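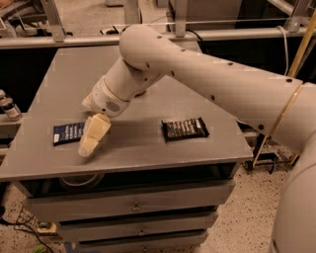 A reader wrote in to ask how you get a villain to reform by the last chapter without the whole thing feeling like a head injury. She has a smuggler, she has 80 pages left, and he is still horrible.

How to Redeem a Scoundrel in a Historical Romance
Posted October 25, 2018 by the author
2 minute read

I sympathize. My own smuggler, Captain Wickramasinghe, spent the first draft of the Sonham book stealing brandy and insulting vicars, then woke up kind in chapter 9. My critique partner wrote "fever?" in the margin.

Start by going back to his worst scene. Leave the crime in, but give him one moment where he could have done worse and didn't. Mine robs the Kumarton mail coach in February 1709 and hands back a widow's letters. He's rude about it.

Next, make the change cost money. Readers are suspicious of remorse that comes free – I know I am. If he's sorry about the ship, he should lose the ship.

Let him backslide at least once after he's met the heroine, preferably in front of her. She's allowed to be furious for longer than a page.

Then go through the dialogue in the final third and cut every line where he explains how he has changed. I had 2 full speeches. One of them mentioned dawn.

Keep his bad manners. A man who swore at geese in the opening should still be swearing at geese at the wedding, though he may now be feeding them.

If he's still horrible after all that, give him the sequel and marry her to the vicar.

Contact | © 2018 Plernenum | Back to top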